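4. Descaling and the first fill after it

I put this section off when I wrote the first version of the guide, and then Ayana Jemal emailed me to say her Narnier had started spitting like an angry cat, so here we are. If you've got hard water (I do, the kettle at my place looks like a cave), plan on doing this every couple of months. If your water's soft you can stretch it a lot longer and go by the light on the front.

Set aside a good hour. Most of that is waiting, so it's a nice job for when you're puttering around the kitchen anyway.

What you need

The descaling powder that came in the box, or any citric acid from the grocery store
A bowl that holds more than the tank does (I use my biggest mixing bowl)
An old towel
The little brush clipped inside the back panel

Steps

1. Switch the machine off at the wall and let it cool all the way down. I do mine first thing in the morning before anybody wants coffee.

2. Pull the drip tray straight out toward you. It sticks the first time! Wiggle it a bit to the left and it'll let go.

3. Take out the water filter. On the older Narnier it's a white plug you twist a quarter turn, on the newer one it just lifts out. Put it somewhere you'll see it later.

4. Mix the powder with lukewarm water in the tank, up to the MAX line, and stir until you can't see any grains at the bottom.

CAUTION: Don't use vinegar. I know, I know, your grandmother did and so did mine. It gets into the rubber seals and you'll be tasting salad until spring.

5. Put the bowl under the spout, plug back in, and hold the steam and cup buttons together until both lights blink. Let go. The pump will run in short bursts with long quiet gaps in between.

6. When the lights stop blinking and stay on, empty the bowl and leave everything alone for 20 minutes. This soak does most of the work.

7. Press the cup button once to run the rest through. Empty the bowl again if it's getting full.

8. Rinse the tank well, fill it with plain water and run the whole lot through. Then do that one more time.

Note: Wian Mthembu wrote in to say he does three rinses, and his coffee's better than mine, so do three if you feel like it.

9. Scrub the spout with the little brush, put the filter and drip tray back, and wipe up with the towel.

If you get error 115

That's the tank sensor, and nine times out of ten the tank just isn't pushed down far enough. Take it off, dry the contacts, and press until it clicks. Error 371 means the pump's pulling air: fill the tank to the top and hold the cup button until water comes out steadily.

Resetting the counter

The machine won't figure out on its own that you've descaled it. Hold the steam button by itself until you hear two beeps. If you skip this the orange light stays on, and you'll be back here next week wondering what you did wrong (ask me how I know).

Now make a cup and pour it down the sink. The second one's for drinking, in whatever mug you like best, and section 5 gets into how to set the cup size so it fits.
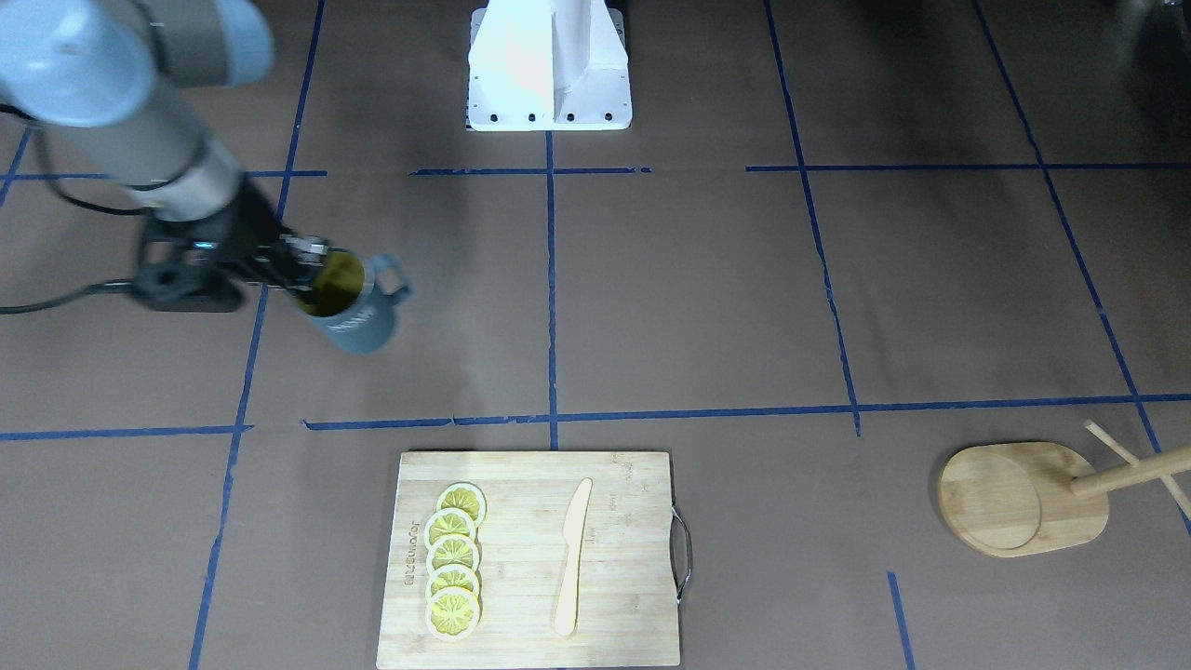
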